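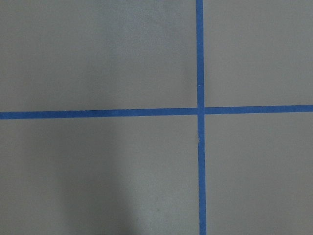 3.2 Marking out the work surface

Packing studies often say a lot about the boxes and very little about the table under them. We think the table deserves better! In our trials at Poltness, each packer worked on a plain gray surface divided by two strips of blue tape, one running away from the packer and the other running side to side (Figure 1). The strips meet close to a right angle, and the crossing became the shared reference point for everything that followed - where a box was set down, where the filler went, where the finished parcel waited.

Figure 1. Gray work surface with crossed strips of blue tape.

The layout grew out of an earlier study at Harkgate (Hnatiuk and Liapis), in which 14 packers used a bare table and drifted steadily toward one corner of it. We wanted a cue that people could take in at a glance and then forget about. Tape did this wonderfully well. By the second session most packers were placing the open box against the crossing without looking down, and several told us they had started marking up their own benches in the same way.

We collected 400 packing runs from 34 packers. Each run began with the surface clear and ended when the closed parcel had been moved past the side-to-side strip. Four areas of unequal size suited the task very nicely, as the largest could hold the open box and the smallest was plenty for labels. Packers were free to choose which area held what, and their choices are one of the most interesting parts of the data. We return to them in Section 4.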